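Seasonal Shop Assistant, Jatberg Home Goods

Jatberg is hiring one shop assistant for the summer season at our store on Seo Street. The position starts in July and runs for 9 weeks, with a chance of part-time work in the fall.

We sell kitchen linens, baskets, candles, garden tools and small furniture. Most of our customers live in the neighborhood, and a good number come in without knowing what they want. You will spend much of the day on your feet and talking to people.

What the work involves

Greeting customers and answering questions about stock
Running the register and closing out the drawer
Unpacking deliveries, pricing items and putting them on the floor
Keeping the display tables in order and changing them when Ye-ji Yeon, our floor manager, asks
Packing online orders and taking them to the carrier drop-off
Sweeping, dusting and taking out cardboard

The shop is 2,255 square feet on one level, with a stockroom in the basement. Deliveries go down the stairs by hand. You should be able to lift 40 pounds, or tell us what arrangement would make the job workable for you. 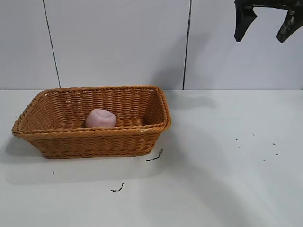 Page last changed: May 14, 2022

Woven goods are our largest department in summer. You do not need to know wicker from seagrass when you start. Mi-kyung Kwak buys for that department and will go over materials, care and sizing with you in your first week. Customers often ask whether a basket will fit a certain shelf, so expect to use a tape measure a lot.

Who we are looking for

Someone who shows up on time and is comfortable with strangers. Retail experience helps but is not required. We use Pevex for sales and inventory, and we will train you on it. You must be 18 or older and able to work weekends. A second language is welcome, especially Korean or Spanish.

Hours and pay

The schedule is 30 hours a week over 5 days. Shifts are 9:45 to 4:15 or 12:15 to 6:45, each with a half-hour unpaid break. Schedules are posted two weeks ahead. If you need to trade a shift, work it out with a coworker and let Ye-ji know by text.

Pay is $17.50 an hour, paid every other Friday by direct deposit. Staff get 25 percent off regular-priced goods from the first day. We do not pay commission. There is no staff parking, but the bus stops at the corner and there is a bike rack in back.

How to apply

Send a resume and a few lines about yourself to Han-gyeol Wi at the shop, 66 Seo Street, or drop them off at the register. Please include the dates you are available and any days you already know you will need off. A formal cover letter is not necessary.

Interviews are held in the shop before opening and take half an hour. We will ask for two references at that point. Everyone who applies will get a reply, including those we do not interview.

Applications are open until the position is filled.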